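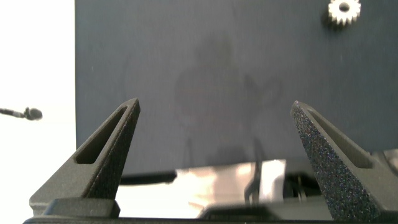 집에서 쓰는 물건을 오래 쓰게 해 준다는 인증 마크가 정말 믿을 만한 것인지, 나는 예전부터 의심해 왔다. 예린셴 같은 유럽 소비자 잡지가 아니라 수리점 주인에게 물어보기로 한 것도 그래서다. 이네커 스밋스(Ineke Smits)는 19년째 작은 가전을 고친다. 작업대 앞에 앉자마자 그는 표면 마감 이야기부터 꺼냈다. 짙은 회색에 자잘한 반짝임이 점점이 박힌 면, 사진 속 오른쪽 손가락 같은 그런 면을 보면 사람들은 일단 튼튼하다고 믿어 버린다는 것이다. “반짝이는 건 반짝이는 거고, 수명은 수명이에요. 저는 겉만 보고 몇 년 갈지 맞혀 본 적이 없습니다.”

그가 문제 삼는 것은 제조사 연합이 만든 ‘에나흐(Enach)’ 마크다. 이 마크를 받으려면 제품을 4,000시간 돌려야 한다. 숫자만 들으면 그럴듯하다. 어떤 조건에서 돌리느냐고 묻자 스밋스는 웃었다. “실온에서, 먼지 없이, 끄지 않고요. 그런데 모터가 제일 힘든 건 켜지는 순간이거든요. 집에서 믹서를 4,000시간 켜 두는 사람이 어디 있어요.”

나는 그 말도 곧이곧대로 받아들이지는 않았다. 수리점에는 고장 난 물건만 들어온다. 멀쩡한 믹서는 그의 작업대에 올라올 일이 없다. 그렇게 지적하자 그는 잠시 생각하더니 고개를 끄덕였다. “맞아요. 제 장부로는 고장률을 말할 수 없죠. 어디가 고장 나는지는 말할 수 있고요.”

장부에는 작년 4월부터 들어온 수리 966건이 적혀 있다. 그중 300건이 마크가 붙은 제품이었다. 마크 제품이 시장에서 얼마나 팔리는지 모르니 많은지 적은지 판단할 길이 없다. 판매량을 연합에 문의했지만 영업 비밀이라는 답만 돌아왔다.

연합 쪽에서 시험 기준을 맡았던 바우터르 데커르(Wouter Dekker)와는 전화로 이야기했다. 그는 기준이 느슨하다는 비판을 “이해는 하지만 과장”이라고 했다. 켜고 끄는 시험을 왜 넣지 않았느냐고 두 번 물었다. 처음에는 비용 때문이라고 했고, 두 번째에는 다음 개정판에서 검토한다고 했다. 개정 시기는 정해지지 않았다고 한다.

스밋스에게 그 답을 전했더니 별로 놀라지 않았다. 그는 마크 대신 나사를 본다. 바닥을 뒤집었을 때 일반 드라이버로 열리는지, 부품을 따로 파는지. “트라콘(Trakon) 믹서는 마크가 없는데 브러시를 따로 팔아요. 저라면 그걸 사요.” 수리점 주인이 고치기 쉬운 물건을 권하는 것은 당연하지 않으냐고 하자, 그는 손님이 집에서 직접 갈면 자기에게는 한 푼도 안 떨어진다고 받아쳤다.

헤어지면서 그의 집 믹서는 무엇이냐고 물었다. 어머니가 쓰던 것이고 상표는 닳아서 읽을 수 없다고 했다.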